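Sun 1 May

I finally did it, I swam 1000 metres without stopping! Forty lengths of the Bellell pool, and I wasn't even last out of the water. When I started back in January I could barely manage five before I was hanging off the wall, puffing like an old dog.

Most of the credit goes to Hicham Ashour, who runs the early squad and kept telling me to breathe out more. Such a small thing, but wow, what a difference (my neighbours have heard plenty on the subject).

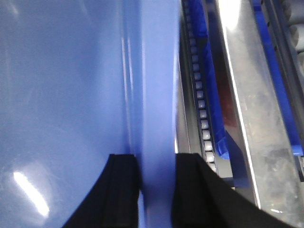 The other big change was slowing down. I used to go flat out on the first lap and pay for it on the third. Now I count my strokes, look at the tiles and let my mind wander to breakfast. Next up is the ocean swim at Rallis, and I've already put my name down!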